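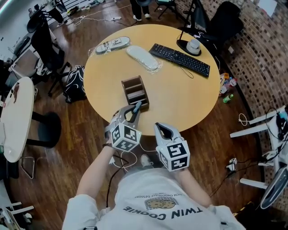
Tullio Tedesco asked whether the written rules apply to a two-minute test take as well as to a full recording. They do. A test take uses the same power, the same cables and the same floor, and Steltar's review tool can't tell it from a scored one until someone tags it.

Hand-Held Gripper Capture: Rules and Practice FAQ
Applies to all Cirnine crews. Last revised in March.

Who has to follow this document?
Anyone who picks up a gripper, wears a head camera, or stands inside the marked work area during a take. Visitors sign the short form and stay out of the work area.

Does the robot cell safety standard cover this work?
For the most part, no. The cell standard assumes a powered arm that can move by itself. Hand-held grippers move only when a person moves them, so guarding and speed limits don't apply. General workplace rules on trip hazards, electrical safety and lifting still do. If recorded motions are replayed on an arm, that happens under the Kevden cell procedure, which is a separate document.

How much clear space does an operator need?
Enough to extend both arms and take one full step back without touching furniture or another person. Chairs not in use go against a wall. Bags go under the wall shelf or outside the room.

What are the rules for cables?
Keep the run from the operator to the power strip as short as the task allows. Leave slack at the wrist so the jaws can turn through their full range. No cable may cross the path between a table and the exit. Power strips are never chained together. 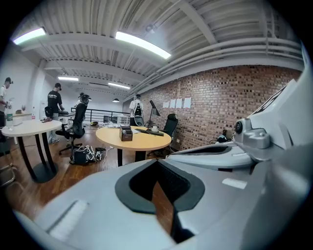

Cables that must cross a walkway are taped flat along their whole length or put under a cover. Tape at the two ends only does not meet the rule. The crew lead checks this before the first take and again after any table is moved.

What do I do if a marker is scratched or dirty?
Wipe it with a dry cloth. If the black squares have visible wear, replace the whole face and recalibrate. Do not touch up a marker with a pen. Data recorded between the damage and the repair is flagged, and the review team decides whether to keep it.

How long can one person record?
16 minutes per block, then a break of at least 5 minutes with both grippers put down. Report wrist or neck pain to the lead the same day. Operators can stop a take at any time and don't have to give a reason in the log.

Can several people record in one room?
Yes, one operator per table. Each operator must be able to see the nearest neighbor without turning the head camera more than a quarter turn. Anyone who walks behind an operator says so out loud first.
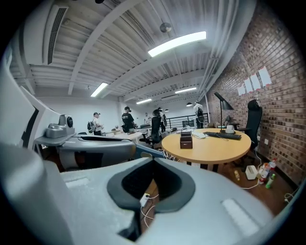

Right-hand gripper view toward the round table, with the brick wall on the right.

Are drinks allowed in the work area?
Only as task objects, and only with the cap on. Personal drinks stay outside the marked area.

How are takes numbered and stored?
Takes run in order within a session and numbers are never reused, including for failed takes. In the last Petrenko batch, 408 takes were logged and 221 passed review on the first pass. Failed takes are kept until the batch closes.

Where do I send a correction to this page?
To the Cirnine document owner, with the question heading in the subject line.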